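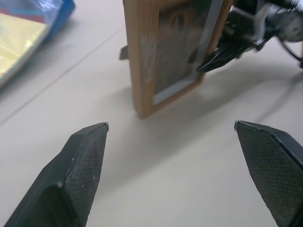 About Nustano

Nustano makes and repairs picture frames. We work mostly in wood, mostly at sizes that stand on a table, a shelf or a desk, and we sell them from our shop and by mail. We have been open for 14 years. There are 11 of us.

If you only want to know the hours, we are open every day but Thursday, and the counter closes at four.

How we started

The business began as a repair bench in the back of a stationery store called Menia. People came in for envelopes and asked whether anyone could fix a frame that wouldn't stand up anymore. The hinge had gone, or the leg had split, or the backing had warped and pushed the glass forward. The store owner had a drawer of spare parts and let us use the back table on slow afternoons.

After a couple of years the repairs took up more room than the envelopes did. When Menia closed, we took over the lease, kept the big front counter, and changed the sign. The paper drawers are still in use. They hold mat board now, sorted by color, and the labels on them still say things like Airmail and Legal.

We made our first frames from scratch because of a repair. A customer had three matching frames and had lost the fourth in a move. We couldn't buy one like it, so we cut one. She ordered two more for her sister, and we bought a proper miter saw.

What we make

Our main line is a plain tabletop frame called the Benjelloun. It is a flat profile with square corners and a light finish, and it comes in four photo sizes. The rail is wide enough to hold comfortably when you pick it up and narrow enough that it doesn't crowd a small picture. We have changed the hinge on it twice and the shape not at all.

The second line is the Florolow, which is deeper and meant for things that aren't flat: a pressed flower, a baby bracelet, a medal, a folded letter. It has a spacer inside so the glass stays off whatever you put in it. It is heavier than the Benjelloun and stands on a wider leg.

Everything else is made to order. We cut wall frames up to 70 inches on the long side. Past that we don't have the bench for it, and we will send you to someone who does.

We don't sell plastic frames, metal frames or digital frames. People ask about digital frames often. We don't have anything against them, we just don't know how to fix them.

Wood

We use ash, maple, oak and a little cherry. Ash is the most popular because it is pale and the grain shows clearly even on a narrow rail. We run the grain the long way on every side, so on an upright frame the lines go up and down the sides and across the top and bottom.

The boards come in rough and sit in the shop before we cut them. Wood that is cut too soon will open up at the corners by the following winter, usually the lower left or lower right, where the weight goes. When a corner opens on one of our frames, we want it back so we can see what happened.

Most of our frames get a clear oil and wax finish. It is easy to touch up at home with a soft cloth and a small amount of wax. Wood under a clear finish changes with time. Ash and maple go a little more golden and cherry gets a lot darker. If you are buying a frame to match one you bought from us years ago, tell us when you bought the first one, and we will look through the older stock.

Mats and borders

A narrow border around a photo makes a bigger difference than most people expect. Old prints in particular tend to be dark, brown or gray all over, and when the picture goes straight up against the wood it can be hard to see where one stops and the other starts. A thin strip of pale gray or off-white fixes that. Pale gray is what we suggest for portraits if you have no preference. Bright white can make an old print look dirtier than it is.

All our mat board is acid-free. If you bring in a photo that has been sitting against brown cardboard for a few decades, we will replace the cardboard and give it back to you if there is writing on it. There very often is.

We cut mats while you wait for standard sizes. Odd sizes take a day or two.

Stands and backs

Half of our repair work is still stands. A tabletop frame leans back on a leg, and the leg does all the work. If it is too short, the frame stands almost straight up and falls forward when somebody shuts a door. If it opens too wide, the frame slides. On our frames the leg is dark stained wood on a brass hinge with a short ribbon to stop it opening too far. Please don't cut the ribbon off, even though it looks like something that should be cut off.

The backs are held in with turn buttons instead of the bendable metal tabs. Tabs snap after a few uses, and we would like you to be able to change the picture as often as you want.

We repair frames from any maker. A new leg costs 18 dollars fitted, and a leg and hinge together cost a bit more depending on the hinge. Bring the whole frame with the picture in it if you can, so we can check that it stands properly with the weight inside.

Old photographs

We are framers and don't restore photographs. We won't retouch, clean or flatten a print, and we will tell you if we think something is too fragile to handle. If a photo is stuck to its glass, leave it there and bring in the whole thing. Don't try to peel it. In some cases the best thing to do is keep the old glass and build a new frame around it.

For a print that is blurred, faded or very dark, a good place to put it is near a window but out of direct sun. We stock regular glass, low-glare glass and a UV-filtering glass. The UV glass costs more and we think it is worth it for any photo you don't have a copy of.

The best thing you can do for an old family picture is write down who is in it. Use a soft pencil on a slip of paper and put the slip behind the backing board. We keep slips and pencils on the counter for this.

The shop

The front room has the counter, the sample wall and a long light-colored table where you can set a frame down and look at it. People underestimate how much the surface matters. A pale frame on a pale table looks very different from the same frame on dark wood, so we keep a few boards in other colors to put underneath. You are welcome to bring your own photo and try it in as many frames as you like. It is easiest in the mornings, when the table is free.

The workshop is behind the counter and has a half door, so you can look in. Please don't come through when the saw is running. Sanding is done in a separate room out back.

We have a box of offcuts by the front door. They are free. Teachers take most of them, and they go quickly in February, when the schools around here do their craft projects.

Ordering and returns

You can order the Benjelloun and the Florolow in the shop, by phone or through this site. Stock sizes ship within the week. Made-to-order frames take longer, and we will give you a date when you order and call you if it changes.

Unused frames can come back at any time in the first two months. Custom sizes can't be returned, but if we cut it wrong we will make it again. If the glass breaks on the way to you, keep the frame, throw out the glass carefully, and let us know. We will send a new sheet.

Parking is on the street or in the lot behind the bakery. The ramp is at the side entrance, and the bell next to it rings at the counter.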